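3. Preparar o computador para o Clinia

Este capítulo explica como preparar um computador de secretária que vai guardar os dados do Clinia no consultório. Se o seu computador foi entregue já preparado pela Vaněk, passe directamente ao capítulo 4.

3.1 Antes de abrir a caixa

1. Faça uma cópia de segurança de todos os documentos que estão no disco.
2. Encerre o sistema pelo menu e espere até o ventilador parar.
3. Retire o cabo de alimentação da tomada e depois carregue no botão de ligar durante três segundos.
4. Desligue os outros cabos. Recomendamos marcar cada cabo com uma etiqueta.

CUIDADO: Nunca abra a caixa com o cabo de alimentação ligado. Antes de tocar nos componentes, toque numa parte metálica da caixa, sem pintura, para descarregar a electricidade estática.

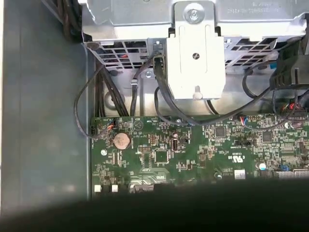

Página modificada pela última vez em 31/08/2022

3.2 Montar o segundo disco

O Clinia grava os dados no primeiro disco e faz a cópia nocturna no segundo. O kit Flakau 552 contém um disco, um cabo de dados e quatro parafusos.

1. Deite a torre sobre uma superfície estável e retire o painel lateral.
2. Procure um lugar livre na gaiola dos discos. A posição da gaiola depende do modelo da caixa.
3. Introduza o disco com os conectores virados para o interior da caixa.
4. Aperte os quatro parafusos à mão, dois de cada lado, e só no fim com a chave.
5. Ligue o cabo de dados à placa-mãe e o cabo de corrente à fonte.

NOTA: Os parafusos do kit são mais curtos do que os parafusos da caixa. Não os misture – um parafuso comprido pode estragar o disco.

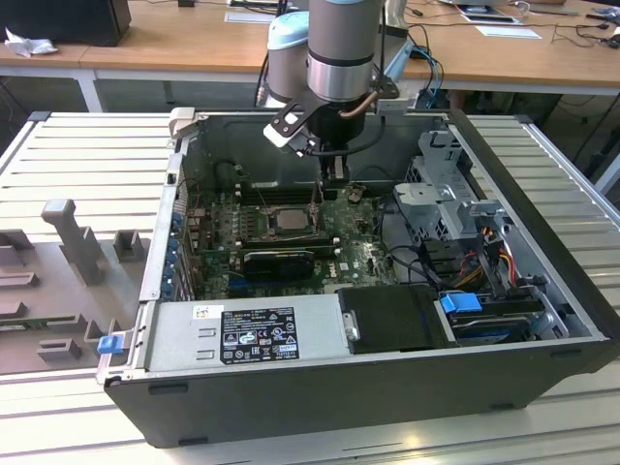 Figura 2: Torre deitada, com o painel lateral retirado e a placa-mãe à vista.

6. Confirme que nenhum cabo toca num ventilador.
7. Feche a caixa, coloque a torre na posição normal e ligue outra vez todos os cabos.

3.3 Verificar o disco no Clinia

1. Ligue o computador e entre com a conta de administrador.
2. No Clinia, abra Definições > Armazenamento. O segundo disco deve aparecer com o estado «Novo».
3. Escolha «Usar para cópias» e confirme. Todo o conteúdo do segundo disco será apagado.
4. Indique a hora da cópia. O valor predefinido é 18 horas, mas pode escolher outra hora em que o consultório esteja fechado.

Para um consultório com até 2.000 fichas de pacientes, a primeira cópia termina normalmente na mesma noite. Durante a cópia, o computador não deve entrar em suspensão (ver 4.2).

NOTA: Se o disco não aparece na lista, encerre o computador, retire o cabo de alimentação e verifique o passo 5 da secção 3.2. Se o problema continua, escreva ao apoio técnico e indique o número de série que está na etiqueta do kit.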